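03/01/2019

Long one today, mostly so Remo can read it before he starts changing gripper settings again.

Quick recap for anybody joining late. The question on the whiteboard is still "can it clear a counter yet?" and my answer from September was "no, and stop asking." I'm softening a bit! Tredia (that's the planner, for the people from the Kundport side) got its new grasp scorer last night and I ran it through the kitchen set in simulation before lunch. 180 attempts, one object per attempt, pick it up and put it down somewhere else on the counter without knocking over a neighbor. 68 of the failures I could have predicted from my chair, so let me start with those.

Thin curvy stuff is still terrible. Anything with a cord or a tube, the scorer falls in love with some piece of it in mid-loop, closes on it, lifts, and the rest comes along and sweeps the place clean. I watched it do that with the stethoscope for most of an hour and it never got less painful. Mathias thinks we should treat tubing as its own class and always go for the heaviest solid end first. I think he's right, but it means labeling, and I did the labeling last time, so – not me.

Bottles are a lot better. The old scorer used to grab pump tops by the pump, which in real life would get you a handful of soap and a bottle on the floor. The new one goes for the body nearly every time. Same with spray bottles: it wants the neck under the trigger now, and that's where I'd put my own hand. Cups are fine when they stand alone. Cups close to something taller are a coin flip, the wrist comes in at a dumb angle and clips the tall thing on the way out.

Flat and shallow things: no progress. Trays especially. It tries to pinch the rim from straight above, and if the rim is thick the fingers ride up over it and close on nothing. Remo's idea is to slide the tray to the counter edge and grab it from there, like a person would. Great idea, but Tredia has no push move and the person who said he'd write one is (hi Remo) on other things.

Changed the clutter generator too. Before this it was handing us neat little rows and I got suspicious of how good we looked. Now it pulls from the full object bin, so the counters are weird: a windmill model next to a toaster, a toy buggy shoved behind that, a stethoscope in the middle of it all. Fine by me. My own kitchen counter isn't much more logical. 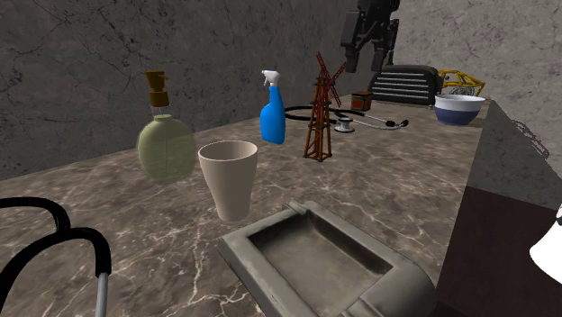
The weird counters cost us 20 points on clean picks compared with the neat rows, so I was right to be suspicious. Nearly all of that is neighbors getting bumped. The grasps themselves are okay; the arm just doesn't think about its elbows. I turned the clearance margin up to 8 and it got polite but very slow, and then it refused a bunch of picks it could have made. Needs something in between, or a margin that depends on what's next door. A bowl can take a nudge, a tall skinny thing can't.

So, chores. Would I let it put away my groceries? No. Would I let it move a soap bottle so I can wipe under it? Maybe, if I stood there. The Zürcher people want to hear "yes" about packing benches, and I keep telling them a bench with five known parts on it is a much easier life than a kitchen. We could probably do their bench this year. Kitchens, no idea.

To do:
Ask Mathias if the Skamow fingers have a wider opening in the model than on the real hand. Looks too wide to me.
Rerun bottles only, new seed.
Save the failed tray runs somewhere that isn't my desktop.
Remo: push move. Please!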